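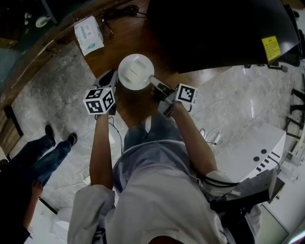

OK, glow water thread. I've been home long enough to wash the salt out of everything and I still can't shut up about it, so it's going here where people can mute me.

---

Short version: I paddled a kayak around the back side of Arnolano in the dark and the sea lit up blue every time I touched it. I'm 80 percent sure I yelled. My partner says 100.

---

Getting there first, for those who asked. You take the little ferry out of Clalutthorpe. It's a 55-minute ride and there's one bench on the upper deck that stays out of the wind, on the left side behind the wheelhouse. Get that bench! I didn't, and I ate a very cold cheese roll standing up.

---

The kayak trips are run by an outfit called Ranetti. Their shed is at the far end of the harbor, past the fuel dock and past the point where you're certain you've gone the wrong way. Keep walking. Blue door.

---

Our guide was Stuart Yeoman, who has been paddling this coast since he was a kid and talks about plankton the way other people talk about their grandchildren. He gave the whole safety talk with a wetsuit hood rolled up on his forehead like a little hat.

---

The glow comes from dinoflagellates, tiny single-celled things that drift around in the water. Bump them and they flash. A paddle does it, so does a fish, so does your hand. I knew this from reading about it and I was still not ready.

---

Moon matters a LOT. We'd booked a night with the moon already down and heavy cloud on top of that, which I'd been grumbling about all afternoon like a fool. Cloud is great. You want the cloud.

---

We launched right after the last light went. Doubles for most people, singles if you've done it before. I took the front seat, my partner steered. We're still together, thanks for your concern.

---

First stretch: nothing. Black water, some slapping noises, somebody's dry bag squeaking against a hull. I started composing my polite "well, it was a nice paddle anyway" face. Then Stuart told us to turn off our headlamps and sit there with our paddles across our laps.

---

It takes a while for your eyes to come around. He made us wait it out in the quiet, and I could hear the waves going in and out of the caves along the cliff, this big slow breathing sound. Gorgeous all by itself. I'd have paid for that part.

---

Then he said "go ahead, stir it" and everyone put a paddle in, and there it was. Swirls. Pale blue swirls coming off the blades, and every drip made its own ring when it landed. A grown man two boats over said "oh, mama."

---

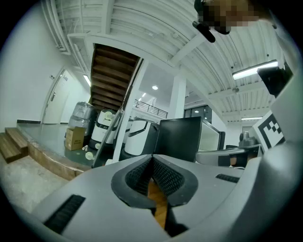

Wooden floor showing between the jaw pads.

---

Where was I. Fish! When you paddle over a school they all bolt, and each one leaves a streak. It looks like someone threw a handful of matches under your boat. I leaned over to look at one bunch and we took on some ocean. Worth it.

---

There was also one big streak. Long, smooth, went right under us from left to right and kept going. Stuart said probably a seal. I said "probably?" and he said "probably" again in exactly the same voice and paddled on.

---

I've thought about the probable seal every day since.

---

We went into one of the caves too, just the mouth of it, one kayak at a time. The swell pushes against the rock and the whole waterline lights up, then fades, then lights up again with the next one. You feel like you're inside something's chest. My notes from that night just say CAVE and then a drawing I can't read.

---

Things I was glad I brought:

- wool socks, which stayed warm even soaked
- a hat that fits under a hood
- a thermos with a lid you can work in gloves
- ginger candy for the ferry home

---

Things I brought and never touched: the good camera. Phones mostly got black rectangles as well. One woman in our group got a decent smear of blue by propping hers on the deck on night mode, and we all crowded around it on the dock like she'd developed it in a lab.

---

I quit trying after the second shot and I'm happy I did. I was spending the good part looking at a screen, and the screen was wrecking my night eyes anyway.

---

Several of you asked if it's scary. A little, at the start! It's dark, it's deep, and your brain has opinions. But the boats are wide, the guides keep you bunched up, and once the water starts glowing you're too busy being nine years old. I'm not a strong paddler and my arms were fine until the next morning. The next morning I couldn't lift a coffee cup.

---

Speaking of coffee. We stayed at Ryu, up the hill from the landing on Arnolano. Small rooms, a drying rack over the stove, and they leave soup out for the night paddlers. Bean soup with a heel of bread. I had two bowls in my long johns next to strangers in their long johns and we all told each other about the same fish.

---

A man from another group said he'd come over on 18 different nights across the years, and some of those were duds. Flat, dim, barely a flicker. He still comes. He was pretty relaxed about it. He said on the dud nights you get the owls.

---

So please don't go in expecting what we got. Ask Ranetti what it's been like that week, they'll tell you straight. When I called, the person on the phone said "meh, try later in the week" and talked me out of the date I'd wanted. They could have just taken my money.

---

Best months, according to Stuart: late summer is the sure bet, but he likes May for the cave part, with fewer boats out and a calmer swell. Dress for colder water than you think.

---

Small request from the guides that I'm passing along. Go easy on sunscreen and bug spray before you get in, and rinse your hands if you're going to be dragging them in the water (you are going to be dragging them in the water).

---

Someone in the replies wants to know if you can swim in it. Our trip didn't, too much current by the caves. Ranetti does a separate swim from the beach on the sheltered side when conditions are right. I've already asked to be on the call list, and I've been looking at thicker wetsuits on my lunch break.

---

Going to go stare at the tide tables now. If you've done the swim, tell me everything, especially how cold your face gets.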